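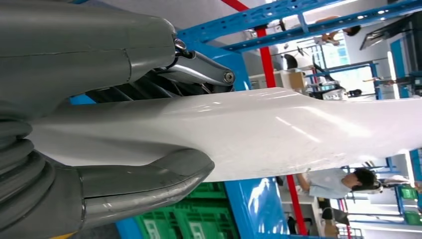 The gripper holding a glossy white part, wrist camera view, at Trinham.

Eduardo Abella has been running the Caltance gripper kit for 4 months now and he talks about it the way people talk about a used truck. Likes it. Has a list.

"It picks things up," he says. "I know that sounds dumb. But I've had two before this that didn't, not reliably, not anything shiny."

Shiny is the problem at Trinham. The shop does handling and sorting for molded parts, a lot of them white, long, curved, slick as a bathtub. Cups slide off. Hard jaws leave marks and the customer sends the whole lot back. So the Caltance, two rounded fingers, a linkage, a camera at the wrist. Sold as a kit with the mount, the cable and a license for the software. Abella paid 3000 for his, before shipping.

Setup? "An afternoon. Then another afternoon becuase I had the mount rotated wrong and everything on the screen was sideways." He left it sideways in the end. The software doesn't care, he says, and he got used to it.

Tavion Dvorak does the programming side and is less sold. "The fingers are great. The app is okay. The manual was written by somebody in a hurry." He wants a force readout you can see while you're jogging the arm, instead of two menus down. He has asked Caltance for it. They said May. It's past May.

What about the camera, is it worth having up there at all? Dvorak thinks yes, mostly for finding the end of a part before closing. "You come in, you look, you grab. With the old overhead camera the arm was always in its own way." Glare is still trouble. Overhead lights bounce right off the white stuff and the edge finder gets lost. His fix was to drop the exposure and teach it on scuffed parts as well as clean ones. Better now. Not perfect.

Numbers, since everyone asks. On a test run of 100 parts, gripped at one end, they dropped 4. Abella isn't bothered. "Every one of those was a bad approach angle. Ours, not theirs." Dvorak, from across the bench: "Some of them were theirs."

Wear so far is light. The pads on the fingers are the thing to watch, a replacement pair is 50 and took almost two weeks to show up from the Pruitt warehouse. Order spares with the kit, both of them say. The accordion cover at the wrist they wipe down at the end of a shift and thats it.

Would he buy it again? Abella says he's already asked for a quote on a second, for the Graturdale job, longer parts, heavier. He'd want a stiffer mount for that. A long piece held at one end wants to twist and you feel it in the arm when it stops short.

Dvorak would wait for the next software release.

"He always says wait," Abella says. "We'd still be using cups."

The quote was due back by 3 in the afternoon. It hadn't come when we left.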